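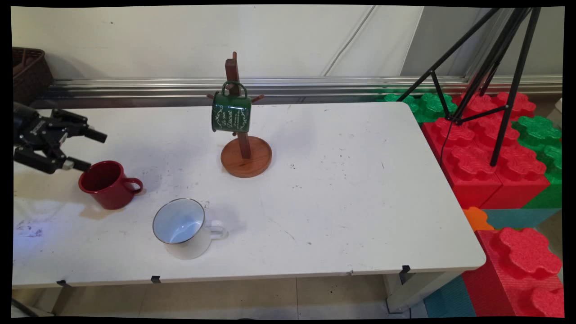 **Combien de tasses peut-on accrocher à un arbre à tasses de ce type ?**

Le nombre dépend des patères et du poids des tasses. Sur notre plus grand modèle, comptez 6 tasses de taille courante ; sur les petits modèles, une tasse par patère, sans en superposer deux par l'anse.

# Arbre à tasses en bois, socle rond

Un montant vertical brun foncé, de courtes patères latérales, un socle rond d'un brun orangé plus clair. L'arbre à tasses se pose sur un plan de travail, une étagère ou une table de service. Il garde à portée de main les tasses dont on se sert tous les jours et libère la place qu'elles prenaient dans le placard.

Il convient aux mugs en émail comme aux mugs en céramique, à condition que l'anse soit assez ouverte pour passer sur la patère. Les tasses à anse pleine et les gobelets ne s'y accrochent pas.

La gamme est assemblée dans l'atelier Culesum et vendue par Rastis, en boutique et par correspondance.

## Les modèles

| Modèle | Patères | Usage conseillé |
|---|---|---|
| Petit | 2 | deux personnes, coin café |
| Moyen | 4 | cuisine familiale |
| Grand, dit « Tekleab » | 6 | salle de pause, gîte |

Sur le petit modèle, une tasse légère peut aussi se suspendre par l'anse au sommet du montant. Nous déconseillons de le faire avec une tasse lourde si les deux patères sont vides : le poids se trouve alors en hauteur et l'ensemble devient moins stable.

## Quelles tasses y mettre

**Émail.** Un mug émaillé est léger pour sa taille et son anse est souvent large. C'est la tasse la plus facile à suspendre. Le bord est la partie fragile : s'il cogne contre le montant à chaque fois qu'on le range, l'émail finit par s'écailler. Accrochez-le l'ouverture tournée vers l'extérieur.

**Céramique.** Plus lourde, avec une anse parfois étroite. Vérifiez le passage du doigt : si deux doigts entrent sans forcer, la patère passe aussi. Répartissez les tasses en céramique de part et d'autre du montant. Une seule tasse lourde sur un côté peut faire pencher le petit modèle quand on décroche l'autre.

**Porcelaine fine.** Possible, mais nous ne la recommandons pas dans une cuisine passante.

**Verre.** À éviter. L'anse en verre glisse sur le bois ciré.

Les tasses dépareillées ne posent aucun problème. Beaucoup de clients y mettent une tasse souvenir ou une tasse décorée d'un lettrage, tournée vers la pièce, et gardent les tasses unies pour le service.

## Montage

Les modèles moyen et grand sont livrés en deux parties, le socle et le montant. Le petit est livré monté.

1. Posez le socle à l'envers sur un torchon.
2. Présentez le montant dans le logement central.
3. Engagez la vis par-dessous et serrez à la main, puis d'un quart de tour avec la clé fournie.
4. Retournez l'arbre et posez-le sur une surface plane.
5. Vérifiez qu'il ne bascule pas avant d'y suspendre quoi que ce soit.

Si le montant tourne sur lui-même, la vis n'est pas assez serrée. Ne collez pas l'assemblage, il doit pouvoir se démonter pour le transport et pour le nettoyage.

Les patères sont collées en atelier et ne se dévissent pas. Une patère qui prend du jeu est remplacée avec le montant complet (voir « Pièces détachées »).

## Où le placer

Laissez un espace libre tout autour, assez pour décrocher une tasse sans toucher le mur ou le meuble voisin. Sur un plan de travail étroit, orientez les patères parallèlement au mur.

Évitez le voisinage immédiat de la plaque de cuisson et de l'évier. Le bois supporte quelques gouttes, pas une flaque qui reste sous le socle. Une étagère haute est à proscrire pour le grand modèle : on décroche la tasse vers soi et l'arbre suit.

Sur une table laquée ou facile à rayer, ajoutez les pastilles de feutre vendues au détail.

## Entretien

- Chiffon humide, puis chiffon sec. Pas de lave-vaisselle.
- Pas de produit abrasif ni d'eau de Javel.
- Une fine couche d'huile alimentaire pour bois deux fois par an, davantage si le chauffage assèche la pièce.
- Essuyez les tasses avant de les suspendre. L'eau qui reste dans l'anse coule sur la patère et finit par marquer le bois.

Le socle fonce un peu avec le temps. La différence de teinte entre le montant et le socle est voulue, mais elle peut s'atténuer au fil des huilages.

## Questions reçues à la boutique

**Peut-on le commander d'une seule teinte ?**
Sur demande, pour le moyen et le grand. Mamta Dwivedi, à l'atelier, confirme la teinte avant fabrication. La teinte unique n'est ni reprise ni échangée.

**Les tasses sont-elles fournies ?**
Les tasses se vendent séparément, au rayon vaisselle.

**Ma tasse a une anse très épaisse, est-ce que ça passe ?**
Apportez-la en boutique, ou envoyez-nous la largeur intérieure de l'anse. Delphine Delacroix répond aux demandes par correspondance.

**Peut-on s'en servir pour des torchons ou des bijoux ?**
Rien ne l'empêche. Les patères sont courtes, les torchons épais tombent.

## Pièces détachées

Disponibles séparément : vis de socle, clé, pastilles de feutre (lot de 3), montant seul avec patères, socle seul. Indiquez le modèle à la commande. Les montants du moyen et du grand n'ont pas le même diamètre et ne sont pas interchangeables.

La référence du grand modèle est 172. Elle est notée sous le socle, à côté du logement de la vis.

## Livraison et retours

Retrait gratuit au comptoir de Parcombe, le matin. Les envois partent dans un carton calé de papier. Un retour se fait dans l'emballage d'origine, article non huilé. Pour une patère cassée à l'arrivée, joignez une photo du carton et une photo de la pièce.

La teinte unique est suspendue jusqu'en septembre.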